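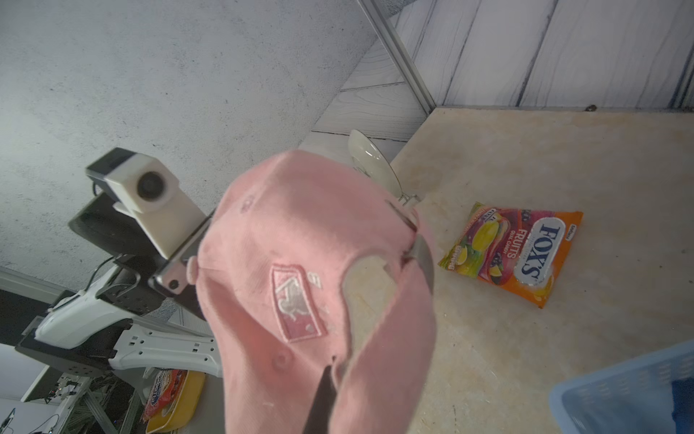
Pink cap at the sorting table, held in the gripper.

Working next to the arms: tips from the Skorklow back room

We put two arms on the tidying table in February. They handle caps, plates, snack bags and baskets, the odds and ends that used to take up most of a morning. The job for people has moved from picking things up to setting things out and checking them afterward. A few habits have helped.

Set out soft things with space between them. Caps are the hardest item we give the arms. Leave a hand's width on every side and don't stack one brim inside another.

Write down the misses. In the first month we logged 253 items and had to step in on 63 of them, mostly caps and thin bags. The list showed us which items to keep doing by hand for now.

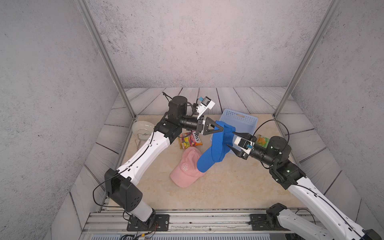
Both arms on the blue cap, basket behind.

Keep your own hands out until both arms have stopped. One stopped arm doesn't count. We say "clear" out loud before reaching in, even when working alone.

Swap jobs every two hours. Watching is more tiring than lifting - people drift off, and then the log has gaps. At Clistovari they tried one person watching all day and went back to shifts.

Check plates on both sides before they go back on the shelf. An arm can stand a plate in a rack, but looking for stains around the foot ring is still a person's job. Baking soda on a damp cloth gets most of them off. 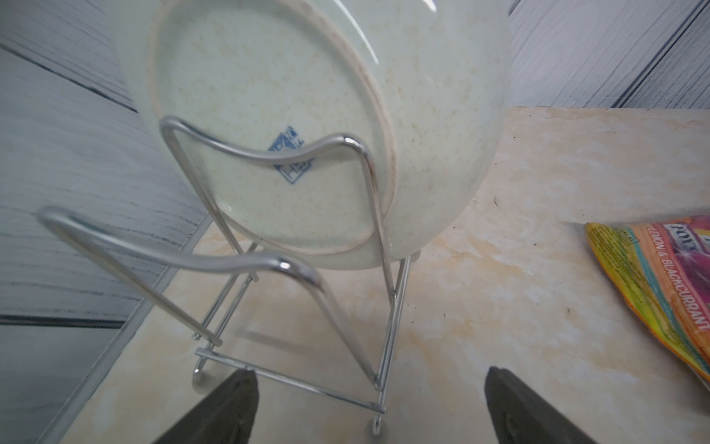

Bienvenido Fajardo writes that at his place the checking was simply added to everyone's old duties, and it took three months of complaints before it got its own hours on the schedule. He would sort that out before the arms are switched on.

We agree with that. Ours is on the schedule now, first thing after lunch.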